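Ergate handheld gripper kit, two-hand set — worth it for small items?

mondley_bench
Got the Ergate pair on loan until Wednesday. Testing pick and place on watches and bead jewelry from a cardboard box.
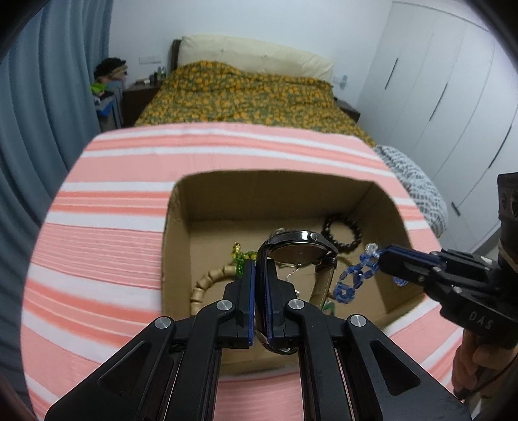

Blue finger pads hold a watch case fine at light squeeze. Thin chain is another matter. I get it on one try in 5, and the linkage has a dead spot near full close. Price I was quoted is 511 per hand without the mount. Anyone running these daily?

Aigars Lūse
Two sets since December. The dead spot is pivot play. Tighten the caps a quarter turn and recheck after 180 cycles. Pads are the weak part — ours glazed over and we swapped to the Adomaitis ones.

banditz_cv
Disagree on the caps. Tighten them and the return gets slow, which shows up in the width signal. Shim the pads instead.

Aigars Lūse
Slow return means you went past a quarter turn. I logged both and saw no difference in width.

banditz_cv
On new units, maybe. Mine are older.

Cor Verhoeven
For chain, neither fix helps. Flat pads can't get under it on cardboard. Put a 2 mm foam sheet on the box floor so the tips can press in. At that price I would still ask for the mount to be included.

mondley_bench
Will try foam first, then the shim. Does the Adomaitis pad need new screws?

Aigars Lūse
No, same screws. Trim the lower corner or it rubs.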